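Print this page | E-mail this page

Teaching pick and place by remote control: my demos are garbage

Posted by notport_dave

I'm trying to teach a simulated arm to clear a kitchen table. Apple goes in the bowl, then the spoon goes in the mug. I drive it by hand with a Velix controller (the cheap one, with 2 sticks) and record every run. So far I have 19 demos and 5 of them end with the apple where it belongs. The other 14 are a record of me having feelings.

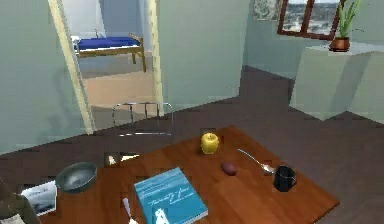
The apple I can live with. The spoon is what's killing me. The handle is thin, the mug is right next to the bowl of it, and I come in from a slightly different angle every time, overshoot, back up, wait, think about my life, and go again. I trained on the whole pile last night and the arm now drives to the spoon and hovers there. Do I need more demos, or better ones? Or a different hobby?

Posted by Baltazar Huerta

Better ones first. The arm is hovering over the spoon because you hovered over the spoon. It learned that part perfectly.

Throw out the 14, or at least trim them. Long pauses are the worst thing you can leave in, so cut any stretch where the arm isn't moving and you weren't closing the fingers. Then pick one way to grab the spoon and stick to it. I'd come straight down on the middle of the handle, lift, turn, and go over the mug from above. Do it twenty times in a row until it's dull. Dull is what you want.

Also turn the stick speed way down. On my Velix the default is set for somebody landing a helicopter. And record the apple and the spoon as two separate tasks. You can chain them later, and a bad spoon won't cost you a good apple.

Once that works, start moving things a few inches between runs. If the mug never moves, you've taught it a spot on the table.

Posted by jorholm_fan

just get more data. i did 3,374 demos for my Jorholm arm and it works fine mostly. took all of February. my wrist clicks now

Posted by Baltazar Huerta

It does work if you have a February to spare. I'd still trim the pauses.

Print this page | E-mail this page

Contact us | Copyright Mendoza Help Boards | Back to top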